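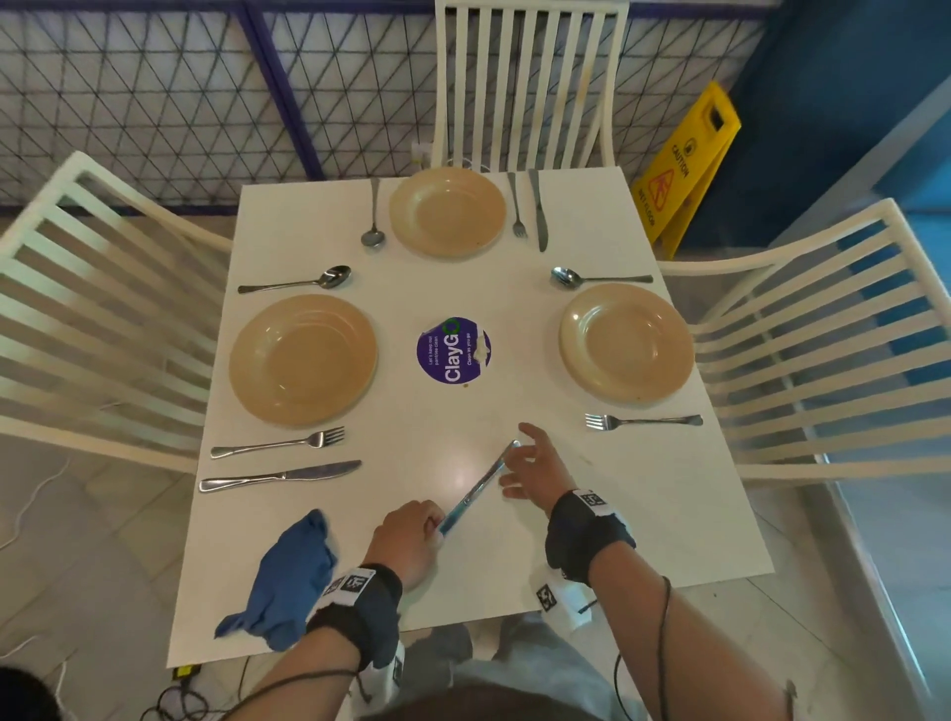

The Jibrin pantry set: plates, cutlery and table sticker

I'm Ayman Rizk and I run the pantry side of Ivham, so I get to pick the plates. Jibrin is the set I put together for office pantries, shared kitchens and anywhere else people eat at small white tables and then have to clear up after themselves. It's plain stuff and I'm very fond of it!

What you get

Beige ceramic plates with a broad rim. The rim is the part I fussed over. You can get your thumbs on it without putting them in somebody's gravy, and it gives you somewhere to park a bone or a lemon wedge. The glaze has a bit of a shine to it. Crumbs do show up on beige, I'll warn you, but I like that in a shared plate – you know right away which ones still need a wash.

Silver-colored forks, spoons and table knives. No pattern on them, nothing fancy, so if a fork wanders off (they all wander off) you can top up later and the new one won't look odd next to the old ones.

Setting it out

We put the fork and knife on one side of the plate and the spoon on the other, mostly because a small table fills up fast once there are three people round it. Put the spoon across the top if you'd like it better there. I've eaten plenty of lunches both ways and the soup tastes the same.

The ClayGO sticker

You'll want one of these in the middle of the table. It's round and purple with the name in big white letters, a green circle arrow for the O, and two short lines: "Let's keep our pantries clean" and "Clean as you go". That's the whole message and it's about as polite as a reminder gets.
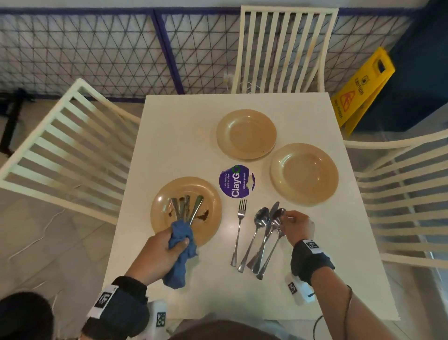 Clearing up is where a small set really earns its keep. Gather the cutlery first, by the handles, and take it over to the sink in a cloth if your hands are full. Scrape the plates before you stack them, or the bottom of the next one gets whatever was on the last one. Then wipe the table, and go gently over the sticker! The edge is the weak spot. Once a corner lifts, people pick at it while they're waiting for the microwave and you end up with a white patch. A soft damp cloth is plenty, no scrubbers.

Sizes and ordering

The small box, Lerkitel, has 30 plates with cutlery to match. The bigger one, Plilport, has 40. We changed the cartons in May, so the plates now stand on edge with card between them and far fewer turn up chipped. Stock as of October 2026 is 134 small boxes and no big ones until the next delivery – write to me and I'll put your name on the list.

Chairs and tables aren't included, sorry, I only do the things that go on top.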